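# The arm is the cheap bit

The quote from Prinimow ran to two pages and looked, at first, like good news. A pair of arms, with grippers, wrist cameras and a year's support, for less than the van we had replaced in November. The finance people smiled. I should have known then.

We refurbish and repack small electrical goods in a unit outside town, and the job we wanted rid of was charger testing. Somebody stands at a bench, picks a plug out of a pile, pushes it into a power strip, pulls it out again and reaches for the next. It is dull work and it makes people drop things.

## What the quote leaves out

The arms arrived on a pallet. The table did not, and neither did the rail to bolt them to, the brackets, the lighting or the panels to go round the back. Werko sold us the rail and charged £279 for having it cut to length, a figure I have since seen in my sleep. Aguirre supplied the brackets, in a thread size that matched nothing Werko had ever made.

Then there was the stock to practise on. You can't teach a machine about chargers with one charger. We bought them in several colours, along with power strips and a great deal of cable, and I signed it off under "consumables" in the hope that it would pass for tea bags.

Cable is the thing to budget for. A bare plug is a polite little box and any half-decent gripper will hold it. Add a metre of lead and it brings its friends along. Our first plan gave two days to handling cables, written down by someone (me) who had evidently never opened his own kitchen drawer.

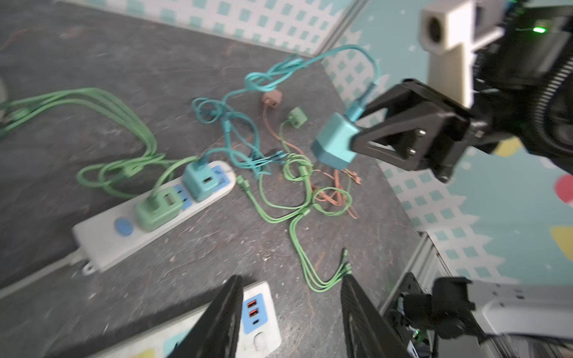 ## Sums for the faint-hearted

By the end of the first quarter we had spent £3,463 on things that weren't robots. If you are drawing up a budget of your own, put these in before you sign anything:

- **Bench and rail.** Get both from one supplier, even if it costs more.
- **Spare gripper fingers.** Ours came from Hamix, who are slow but answer the phone.
- **Practice stock.** Double your first guess, then hide it from the office, where chargers go missing.
- **Staff time.** Somebody has to lay the pile out again after every run, and they'll want paying.

We had asked for payback in 18 months. The spreadsheet now says 36, and I've stopped opening it on Fridays. The second pair of arms is pencilled in for next year, with its own line for cable.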